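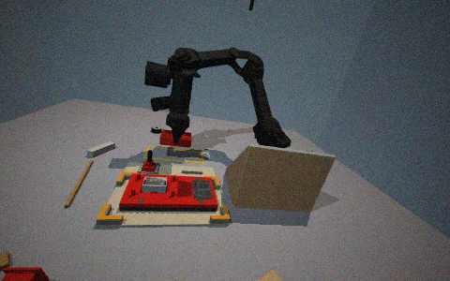

Kusow tests bench assembly in simulation

Kusow has released results for its Skornitz arm controller on simulated shop-floor chores. Each run asks a single arm to work with small blocks and a plate held between corner brackets. The set comprises 200 runs.

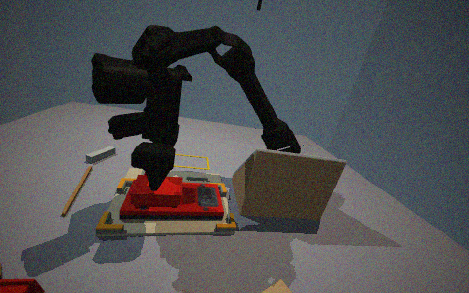 Placing parts remains slower than by hand, and runs are stopped after 30 seconds without progress. "It is not ready for a shop floor, and household work is further off," said Mairéad Kavanagh, test lead. Trials on hardware begin in October.

Contact: Priit Bite, Kusow press office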